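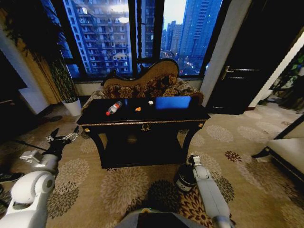
Duvotach console table, black lacquer: review

I bought this in May to go in front of the chaise longue by the window in our sitting room. It cost £2,075 in the sale, down from 3,000. Delivery was by Grikari, and 2 people carried it up.

The finish is the best thing about it. The black top is very glossy, and the gold trim along the front is neat, with a small ornament in the middle. The legs curve down to a lower shelf, which I expected to fill with books. So far it has stayed mostly bare.

The drawback is the shine. Fingerprints show within minutes, and anything left on top is noticed from across the room. We wipe it with a dry cloth every evening.

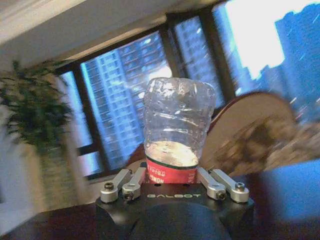 Clear bottle with a red label, dented along its upper half.

Water was my main worry. Suleiman left a cold glass on the bare top overnight and the ring came off with a damp cloth. I would still use coasters.

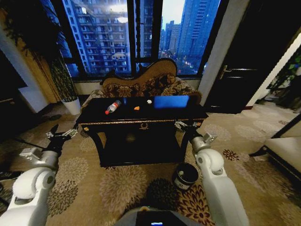

Matching it with other furniture

The black and gold sits well beside carved wood and floral upholstery. On a patterned beige carpet it looks heavier than it did in the shop. Zofia thought it would be too dark next to our reddish-brown cabinet, so we put the two in the same room for a week before deciding.

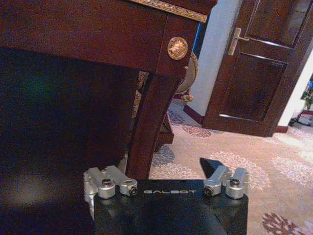 The gold was the deciding factor. The cabinet has a gilded strip along its top edge and the tones are close enough that we kept both. I would give the table 4 stars out of five, losing one for the fingerprints.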